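Clearing small objects from a worktop: surface, container and order of work

May 23, 2026
Tustus Working Group on Domestic Tasks

3. Materials and procedure

3.1 The task

The task considered in this section is the clearing of small, light objects from a flat surface into a single open container. It is a common household activity, carried out many times a day in kitchens, playrooms and offices, and it has received less attention than folding, wiping or the loading of dishwashers. Part of the reason is that it appears trivial. An adult clearing a table rarely reports any difficulty, and completion times are short. The variation between sessions is nevertheless large, and it does not follow the number of objects closely. In the pilot work carried out at the Lambert site, two sessions with the same objects and the same person could differ by a factor of two in duration when only the position of the container had been altered.

We therefore treat clearing as a problem of layout. The variables of interest are the surface on which the objects rest, the height and position of the container, and the order in which objects are taken. The properties of the objects themselves were held as constant as was practical. They are described in Section 3.3.

3.2 Surface

All sessions were carried out at a table of ordinary working height. The table was placed so that the person clearing it could reach every part of the working area without stepping sideways. Chairs were removed. The lighting was the normal lighting of the room, and no lamp was directed at the table.

The working area was given a plain white covering. Three considerations led to this choice. Patterned and strongly grained surfaces were found in the pilot to slow the location of small objects, in particular those of a similar tone to the surface, and this effect was not one we wished to measure. A covering can also be replaced between sessions, so that marks and small dents do not accumulate in the areas of heaviest use. Dents matter more than might be expected where round objects are concerned. A ball placed near a shallow depression will settle in it, and the starting position specified in the layout plan is lost. Finally, a light surface returns a clear shadow beneath a raised object, from which the moment of lifting can be judged when recordings are reviewed.

The covering was checked for flatness before each session by placing a ball at the centre and at each corner of the working area. If the ball moved away from any of these positions, the covering was smoothed and the check repeated. Sessions in which the check was omitted have been excluded from the analysis in Section 4.

3.3 Objects

Objects were drawn from the Grukell household set, from which all items with sharp edges, all items containing liquid and all items too wide to be lifted from above had been removed. The remainder fell into two classes: objects which stay where they are put, and objects which roll. The first class included blocks, lids, bottle stoppers and small boxes. The second was made up of balls of several sizes.

The rolling class was included deliberately. When a block is approached badly, it is pushed a short distance and can be approached again from nearly the same position. When a ball is approached badly, it may travel the length of the table, disturb other objects on the way and leave the surface altogether. The cost of a poor first contact is therefore very unequal between the two classes, and an average taken over both conceals most of what is of interest. Results are reported separately throughout.

An object which left the table was recorded as lost and was not returned during the session. The person clearing the table was told of this rule beforehand. In early trials without it, participants varied widely in how far they were prepared to follow a ball across the floor, and the durations obtained could not be compared.

3.4 Layouts

Each layout specified the starting position of every object and of the container. Layouts were prepared on paper at full size, and positions were transferred to the table using a card template, which was then taken away. A total of 100 layouts was prepared, of which 65 contained at least one rolling object. No layout was used twice with the same participant.

Objects were not allowed to touch one another at the start. This is a departure from real domestic conditions, in which clutter is frequently heaped, and it limits the conclusions that can be drawn. Heaped objects are treated in the companion study under the Fisamo project and are not discussed further here.

3.5 Container

The container was an open bin standing directly on the working surface. Bins set on the floor beside the table were tried in the pilot and abandoned. They encouraged participants to sweep objects over the edge, which is quick and entirely sensible at home but removes the placing movement from the task. With the bin on the table, each object has to be raised above the rim, carried and released.

Smooth-walled bins were preferred to woven or slatted ones. Small objects catch in openings, and a caught object has to be freed by hand, adding a delay unrelated to the layout. Bins were empty at the start of each session. We did not attempt to control how objects came to rest inside the bin, and a container which had become uneven in its filling was left as it was.

The position of the bin was varied between layouts in three ways: to the left of the working area, to the right, and beyond it on the side away from the participant. A position between the participant and the objects was considered and rejected, as the arm would then have to pass over the bin on every outward movement.

3.6 Proximity of objects to the container

Proximity to the bin proved to be the layout variable with the least obvious effect. It had been assumed that objects close to the bin would be cleared fastest, the carrying distance being smallest. For non-rolling objects this was generally so. For balls it was not. The wall of the bin restricts the directions from which a nearby object can be approached, and the forearm may have to be held above or across the bin while the lower part of the movement is completed beside it.

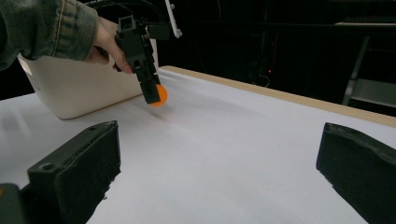 Figure 2. Clearing a ball from beside the bin.

Access beside the container depends on the shape of its base as well as on the distance between container and object. A bin with vertical walls and a square base presents a flat face, and a ball lying against it can be approached only from the open side. A rounded base leaves a little more room at table level. In Figure 2 the bin is of the rounded kind, and the orange ball is just in front of its lower corner, with the jaws brought down from above and the arm partly over the bin. The upper rim is hidden behind the sleeve and hand in this view, a point of some consequence for the review of recordings: where the rim could not be seen, the time of release was taken from a second view, and if none was available the release was marked as unobserved. Lift was less troublesome. The shadow on the white surface beneath and behind the ball is soft but can be made out, and it was used as the reference for judging clearance from the table.

3.7 Order of work

Participants were free to choose the order in which objects were taken. They were asked only to clear the surface completely and to handle one object at a time. Instructions concerning speed were avoided, after it was found that the phrase "as quickly as possible" increased the number of lost balls without much reducing the overall duration.

The order chosen was recorded as a sequence of object labels. From this sequence we derived the position in the order at which each rolling object was taken, and the distance between successive objects. Both quantities are used in Section 4. Where a participant touched one object, left it and took another, the first contact was recorded as an abandoned approach and did not alter the sequence.

3.8 Recording and exclusions

A session began at first contact with any object and ended when the last object had been released into the bin or lost. Time spent looking over the table before first contact was recorded separately. Sessions interrupted by noise, by another person entering the room or by movement of the table were repeated with a different layout. The table was moved more often than anticipated, chiefly through leaning, and from July onwards its feet were fitted with rubber pads.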